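Clulness Home Workshop Course
Handout 4: Sorting a utensil pile

The task this week is moving utensils from the table into a holder, using the hand-held grippers. Check the jaw bolts before you start.
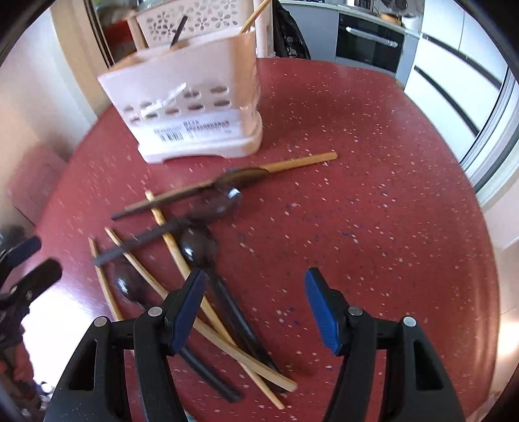 Thin parts are the hard case for any two-jaw design. Set the pad gap to 12 mm, then work down from the top of the pile. Chopsticks that cross a spoon handle, as they do on the red table, should be taken from the end that lies free.

Record 24 picks per person. Write down every miss. 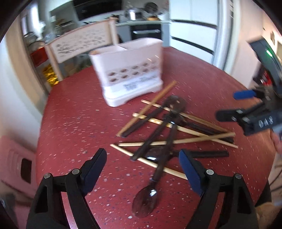

A miss is any pick where the jaws close and the part stays put. Drops go in the second column. The Stostuddale group logged 343 picks and 255 good ones, so expect to repeat some.

Knives are done last, one at a time, with the other hand clear. 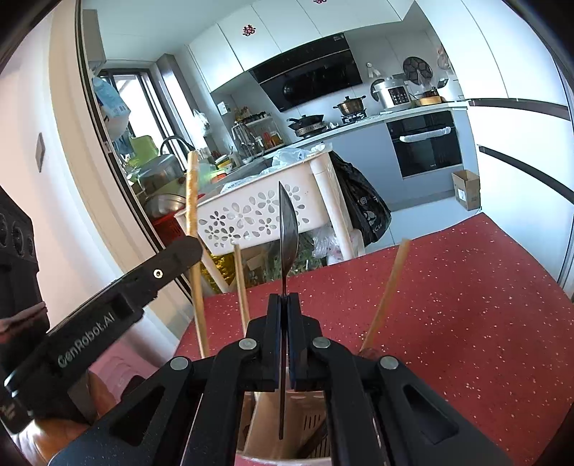
Close slowly. If the part twists in the pads, open, back off and line up again. Pad wear is covered in the Wieser notes, section 2. 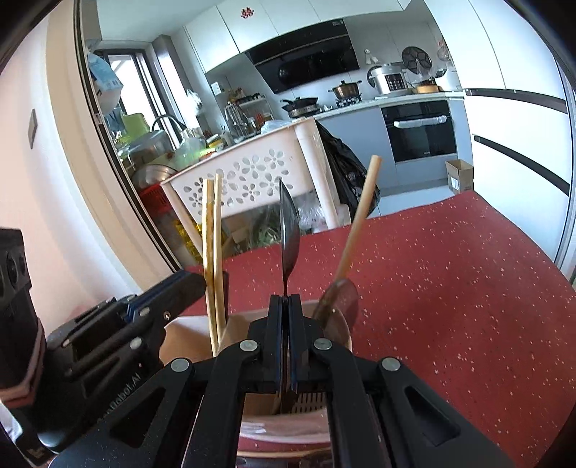
Fig. 4. Knife held upright between closed jaws, point up.

Bring your log sheet to the March session.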